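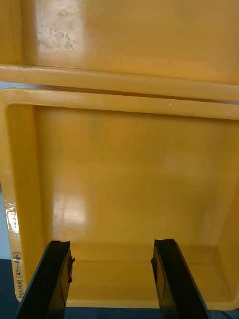 How often should plastic storage bins be washed?
Every 4 months in a dry workshop, sooner if oil has reached them.

Use warm water and dish soap. Scuffs that survive washing respond to a paste of baking soda – rub lightly, as hard scrubbing dulls a glossy finish.
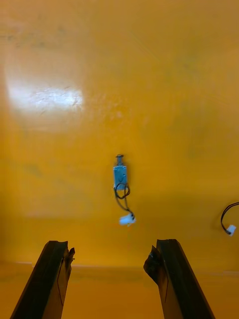
Rinse twice and stand the bin on its side to drain. Do not stack until the rims are dry.

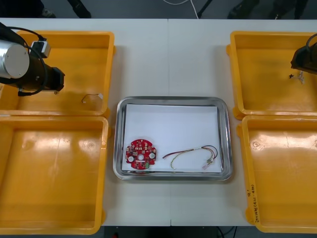 Boron, 29th September
Lyle Schumacher asks about solvents. Acetone softens many plastics; test mineral spirits on the underside first.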